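4.2 Transfer of buns from the basket to the plate

Laine Sakalauskas
January
14 shares | 3 comments

The steaming stage was treated separately from proofing because losses at this point are of a different kind. A bun that has risen poorly is visible before it is cooked, while a bun that tears on removal has passed every earlier check. Of the 1036 buns prepared for the Requena series, 106 were recorded as damaged between the end of steaming and plating. Most of the damage was to the base, where the skin had stuck to the tray.

All batches used the Ninell dough formula with a fixed water ratio. Pleats were closed by hand and the buns were rested before loading. The steamer was a household electric unit rated at 800 watts. Its base carries the dial and the basket sits directly on top, so the basket need not be moved during unloading. The lid was removed in one motion and laid flat on the table beside the base (Figure 6). Tilting the lid over the basket was avoided – condensate falling on the pleats leaves translucent spots that were scored as surface defects in the Rustatska trials.

Buns were taken out one at a time and set apart on a wide plate. Contact between neighboring buns during the first minutes of cooling was the second most common cause of tearing, and a plate large enough to keep them separate removed it almost entirely. The order of unloading had no measurable effect on skin quality. Buns left in the open basket for longer did show slightly more wrinkling near the pleats.

Figure 6. Unloading: three buns on the plate, one remaining in the basket, lid set down at left.

Paper liners reduced sticking but were not used in all batches, and the 370 buns steamed at the Broriswood kitchen are therefore reported separately in Section 5.

Comments (3)

mkt_dough: Was the tray oiled in the batches without liners? Could not find it in the methods.

Laine Sakalauskas: Yes, lightly, before each load. It is in Section 3.1.

pleatcount: Would like to see the wrinkling scores split by resting time. 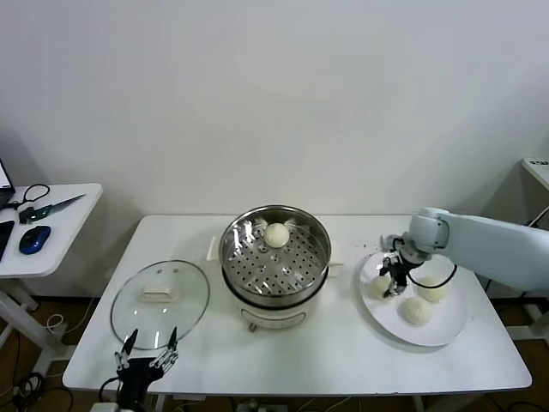
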